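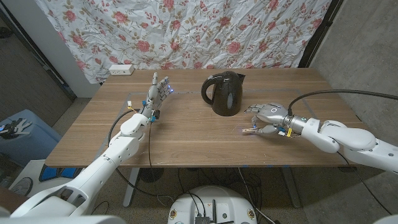 Cards have gone sticky after a few weeks, can they be saved?

Posted in Playing Cards > Care and Storage
Asked by fan_and_drop

I bought a deck of the Milteritz Second Edition in July and have been using it nearly every day for practice, mostly fans and spreads. For the first couple of weeks it handled beautifully. Now the cards clump. If I try a fan I get four or five cards moving together in blocks, and the spread leaves gaps all over the place. A pharaoh shuffle is still possible but it takes a lot more pressure than it did.

It was a numbered run and it's sold out at the shop I used (Asadi Cards). The only ones I can find now are from resellers at 32 pounds plus postage, so I'd like to keep this deck going if I can.

Things I have tried so far:
Leaving it in a card press for three days. It came out flatter but no less sticky.
Wiping the faces with a dry kitchen towel. A bit of grey came off.
Swapping to a different mat. No change.

I've read about fanning powder but some people say it ruins the finish. I've also read that you can wipe cards with a damp cloth, which sounds risky with paper. The deck is not plastic coated as far as I know, it just says "linen finish" on the box. My own box is number 479 if that matters to anyone.

Is there a safe way of cleaning them, or is it simply worn out?

Róisín Mac Carthaigh
Member, 229 posts

A linen finish deck used every day since July has had a fair amount of use, so don't expect it to go back to new. You can usually get some of the glide back, though. 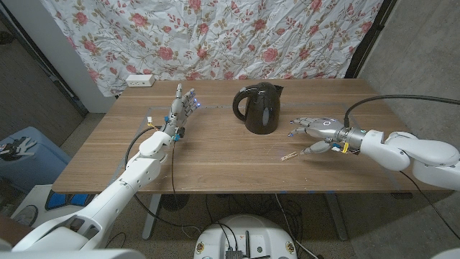

Reading time: 3 minutes

The grey you wiped off is dirt and skin oil. It builds up mostly along the edges and in the embossed dimples, and the dimples are what let air sit between the cards. Once they fill up the cards grip each other. Pressing does nothing for that, it only deals with bend.

What I do with mine:

Wash and dry your hands properly first. No hand cream.
Take a soft, dry microfibre cloth and wipe each card on both sides, going along the long edge. Change to a clean part of the cloth every few cards.
Hold the deck squared up and wipe the four sides of the block as well. This is where a lot of the dirt is.
Put a very small amount of fanning powder (zinc stearate, not talc) in a zip bag. Put in a dozen cards at a time, shake gently, take them out and wipe them again with a clean cloth. You want to remove nearly all of the powder.
Square the deck, put it back in the box and leave it overnight.

Do the powder outdoors or by an open window and try not to breathe it in. It gets everywhere indoors.

Powder does change the feel. The cards slide more in a fan, but you may find that a double lift becomes harder because they no longer hold together. If you mainly do sleights I would stop after the dry wipe and see how you get on. It won't hurt the printing as long as you wipe the excess off, but I would not use it on a deck you are hoping to sell later.

I wouldn't use a damp cloth on paper cards at all. Water gets in at the edges where there is no coating, and they swell. A swollen edge doesn't go down again. People who recommend it normally have plastic cards, where it's fine.

For storage, keep the deck in its box somewhere that stays at much the same temperature. A windowsill or a kitchen shelf is a bad place. I rotate three decks when I'm practising a lot, and each one lasts far longer that way.

Kodine
Member

just buy a cheap deck for practice and keep the good one for performing. I use Fetasov standards, they come in bricks and I don't care what happens to them. powder is a waste of time in my opinion, works for a week and then its worse than before

fan_and_drop
Original poster

Thanks both. I did the dry wipe last night, both sides and the edges, and the cloth was filthy by the end. Fans are better, there is still a clump around the court cards but it's usable. I do quite a few double lifts so I'm going to leave the powder for now. Have ordered some Fetasovs for practice too.

Róisín Mac Carthaigh
Member, 229 posts

Good. Do those court cards again on their own, the heavier ink can make them drag a bit more. If they still clump after a second wipe, try the powder on just those and wipe them down well.

Thread last updated September 30, 2026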